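Section 3. Folding Short-Sleeved Garments

3.1 Scope

This section applies to T-shirts and other short-sleeved knit garments processed at the folding stations of the Revstead Garment Library. Long-sleeved garments are covered in Section 4. Garments with a Selel repair tag are to be returned to the mending shelf and must not be folded.

3.2 Preparing the Station

1. Wipe the tabletop with a dry cloth. Do not use spray cleaner while garments are on the table.
2. Place the basket of unfolded garments in a rear corner. The finished stack belongs in the opposite rear corner.
3. Take one garment from the basket. Leave the remaining garments inside until the first is finished.
4. Check the care label. Garments marked for hanging are to be taken to the Hinrichs rail.
5. Lay the garment near the front edge of the table, with the body turned sideways.

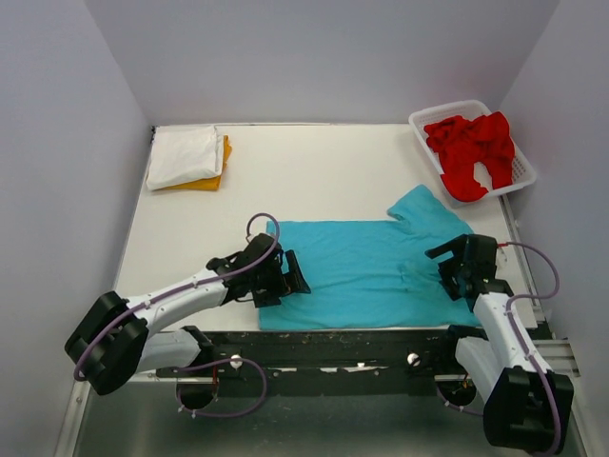 Stacks are built with the largest fold at the bottom and are kept clear of the working area at all times. A finished stack may contain mixed colors, as with the white item resting on the mustard-yellow one at the rear left, provided that all items carry the same shelf code. The stack must not exceed the height of the basket rim. Garments hanging over the rim, as the red one does, are to be taken next.

CAUTION: Do not place pins, clips or scissors on the tabletop. Knit fabric snags easily.

3.3 Smoothing

1. Hold the hem flat with one hand.
2. With the other hand, smooth the fabric from the hem toward the neck. Use light pressure.
3. Open any part of the garment that has doubled over, including sleeves and hem corners.
4. Align the side seams. If the seams twist, lift the garment by the shoulders, let it hang for 3 seconds and lay it down again.
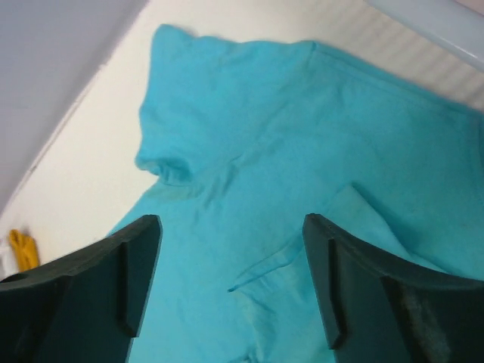
Lightweight knits may need to be smoothed twice. Shallow wrinkles are acceptable at this stage. Deep creases must be removed before the first fold is made, as they will set under the weight of the stack.

NOTE: Do not pull on the neckband. Stretched neckbands are the most frequent reason for withdrawal from the collection.

3.4 Folding

1. Turn the garment face down.
2. Fold one side toward the center and lay the sleeve back on itself.
3. Repeat on the other side.
4. Bring the hem up to the neck in two equal folds.
5. Turn the garment over and place it on the stack.

3.5 Storage

Move completed stacks to the Harell shelving. Each shelf holds no more than 200 garments. Record the shelf code on the station sheet.

Questions about sorting should be directed to Milagros Garrido. Damaged baskets and tables should be reported to Baltasar Lagos before the station is used again.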